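Search this repo

Go to file

# pollbridge-plates

Three plates on a brown table: a lemon on the pink one, a lettuce leaf on the green one, nothing on the blue.

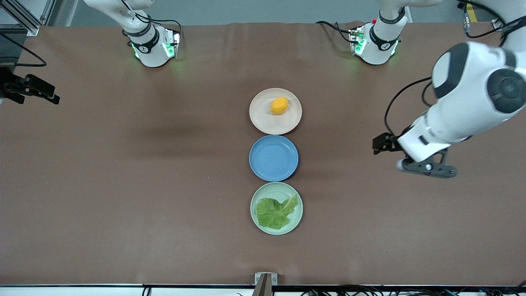 *Pink, blue and green, with the lemon at the top and the lettuce at the bottom.*

## What's in the set

Hi! I'm Benjamín Espinoza and I put this together over a couple of weeks because I wanted a plain set of food-on-plates pictures where the color names are easy (pink, blue, green - no arguing over "salmon" or "teal"). There are 850 pictures in all. 200 of them have the plates in a straight column, and the rest have them scattered, which I find a lot more fun to look at.

I kept the food list short on purpose. Lemon and lettuce turn up the most, and I love the lettuce, all those ruffles!

## Labels

Every picture has one line in `plates.csv`:

- `plate` - pink, blue or green
- `item` - what's on it, or `none`
- `layout` - column or scattered

Watch out for `pink`. It's a very pale plate, close to beige, and in version 1 I had 60 rows down as `beige`. Fixed in version 2, so please grab that one if you downloaded early.

If a plate has nothing on it, it still gets an entry. Don't drop the `none` values when you load the file - I did that once and spent a whole evening wondering where my blue plates had gone.

## Still to do

Bowls, probably. I'd also like a second leafy thing so the lettuce has some competition. Spotted a wrong label? Open an issue with the row number and I'll get to it.

Last edited 2019-01-26

Related

- jevevar-bowls
- plendine-fruit-colors
- lagos-table-settings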